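# Visit to the Nosine snack packing plant, 24th September

Notes for members who could not attend. The tour took in the seasoning hall, the packing lines and the test room. Questions about the return trip should go to Luuk Dewulf.

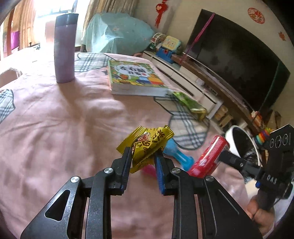 ## Site and access

Nosine occupies two single-storey halls on the east side of the estate, joined by a covered passage. The older hall handles frying and seasoning. The newer one, in use from April, holds packing and dispatch. Parking is behind the dispatch bays and the sign for it faces the wrong way if you come in from the ring road.

Visitors are issued with hairnets, coats and overshoes. Watches and rings go in a locker. We were taken through in two groups, which meant the second group saw the line during a film change and the first did not.

## Seasoning

Nuts arrive already blanched and graded from Rerkumum. They are coated in a tumbling drum, fried, drained on a mesh belt and then seasoned in a second drum. The coating is mostly rice flour and starch. Fryer oil is held at 140 degrees and its colour is checked against a printed card at the start of each shift.

Salt is added after frying. The shift lead explained that salt in the batter shortened the life of the oil, and that the change had been made before her time. The cooling belt is longer than it needs to be because it came from the previous site.

## Packing

Small packets are made on vertical form-fill-seal machines. Flat film comes off a reel, is folded into a tube around a steel former, and is sealed down the back. Heated jaws then close across the tube. One stroke makes the top seal of one packet and the bottom seal of the next, and a blade between the jaws separates them.

The jaws are ridged. The ridges increase the area of contact and leave the familiar lined pattern across each end. The blade is toothed, so the cut edge comes out serrated and gives a starting point for tearing anywhere along its length. A straight blade is fitted for one customer, Ó Néill, whose packets have a separate tear notch.

Film for the bright colours is printed with the background last - the reverse of what I had assumed - so that the lettering sits nearest the outside of the film.

The line we watched was set for 977 packets per batch. An odd number, and the explanation was simply that it is what one hopper holds at that fill weight.

## Test room

Seal testing is done in a water tank under a clear lid. Packets are held below the surface, the air above is drawn off and the operator looks for bubbles. A failed packet sends the preceding 582 back for inspection.

There is also a shelf of retained samples from each production day. They are opened at intervals and tasted against fresh stock. We tried an old and a new one side by side. The old one was softer and the chilli had faded, though it was still within date.

## Dispatch

Cartons are packed by hand and stacked on Gotska pallets, which are returned and reused. The wrapping machine was out of service on the day, with the turntable lifted out for a bearing change.

## Practical points for the next group

- Bring closed shoes. Overshoes do not fit over sandals.
- The seasoning hall is loud and the guide has no microphone, so stand near the front.
- The shop at the gate takes cards only and closes at lunch.
- Allow extra time for the passage between halls, where hands are washed at both ends.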